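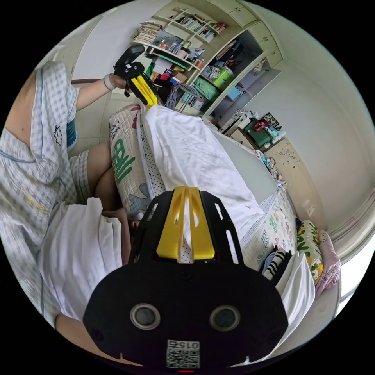 Hand-held gripper 015, sheet task, bedroom. Gripping near the corner.

Print this thread | E-mail this thread

Home collection guidelines: what counts as a valid sheet episode?

rhijazi
We're rewriting the Drendden rules for people who record at home with the hand-held grippers. The bed tasks are the worst section. Right now it says "start from a natural state" and every reviewer reads that differently. My draft:

1. Sheet starts crumpled on the bed, any shape.
2. Both grippers in hand before recording starts.
3. First grasp at or near a corner.
4. Fingers fully closed before any pull.
5. Other bedding stays where it is.

Comments before Wednesday please. I want it in the November 2024 revision.

onuoha_c
Rule 3 is too strict. If the corner is buried in the pile, people will dig it out by hand before they start, and then you have lost the hard part of the task. Let them take an edge and work along to the corner.

qusai.m
Disagree. I reviewed 314 sheet episodes for Tarawneh in February and rejected 94. Most of the rejects were mid-edge grabs where the person pulled, lost it, and grabbed again. Corner first is easy to explain and easy to check.

onuoha_c
How many of the 94 were tagged as failures by the person recording? A slip and a regrasp is fine to keep if it's labeled.

qusai.m
I didn't split it that way. The form only had pass or reject.

onuoha_c
Then fix the form before you fix the rule.

Sabbagh_A
On rule 5, be clear about what "other bedding" means. Pillows, a patterned bed cover, a striped garment lying on top, another white cloth bunched up near the one you're supposed to be handling. All of that is in the picture at the top and all of it is normal. I'd keep it. But if there are two white cloths on the bed, the task note has to say which one is the target. Our labelers at Dalatum got this wrong over and over until we required it.

rhijazi
Good point. Adding "name the target by color and size if anything similar is within reach."

samira_aj
Please add something on privacy. We ask for no faces, no mail, no family photos, no papers with names. Shelves and cabinet tops are where it goes wrong, people forget them. There's a picture frame on the cabinet at the back and papers in the cubby. Reviewers should zoom in on those before anything is released.

qusai.m
If you tell people to clear the shelves they will tidy the whole room and you get 20 bedrooms that look like hotel rooms.

samira_aj
I didn't say clear the shelves. Turn the frame around and put the papers in a drawer. The books and jars can stay.

Sabbagh_A
Clothing too. We tell people to wear whatever they normally wear at home but nothing with a name or school on it. Pajamas are OK.

onuoha_c
And sleeves. Long loose cuffs hang in front of the fingers and cover the grasp. Short sleeves or rolled up.

rhijazi
Revised 3: "First grasp at a visible corner. If no corner is visible, grasp an edge and work toward one. Label any regrasp." Qusai, can you live with that?

qusai.m
With the label, yes. I still think reject rates will go up. I'd cap regrasps at 4 per episode.

rhijazi
Cap is in. Privacy text goes in as its own section, Samira please send wording.

Print | E-mail

Reader comments (3)

zovusthorpe_lab: We use nearly the same rules. Also have people check that the label on the gripper matches the number on their sign-out sheet. Mixed-up units cost us a week.

tmk: Does rule 4 apply to towels?

rhijazi: Yes, all cloth tasks.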